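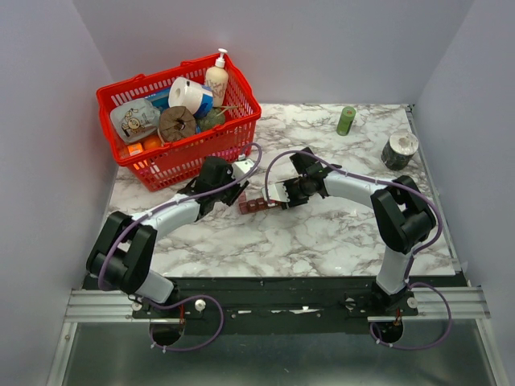

Red basket, marble-look top, the usual muddle of shopping.

Grenwood's guide to "the sorted shop" says a basket should be packed in layers, heavy at the bottom, toiletries kept apart from food. Has anyone there ever bought anything?

Look at mine. Pump bottle of lotion stuck up in the back corner, paper roll lying next to it, something round and orange down at the front. It all fits. I fail to see the crisis.

They also want 2 baskets per trip, one for food and one for the rest. I have two hands and one of them is holding the list.

The one tip I'll half accept is standing the pump bottle upright in a corner. Fine. I was doing that before Grenwood had a website.

Husham has a divider for this sort of basket now – 4 compartments, clips on the rim. My guess is the compartments are all the wrong size for a paper roll.

If you've used the divider for more than a month, tell me. Not if you were sent it free.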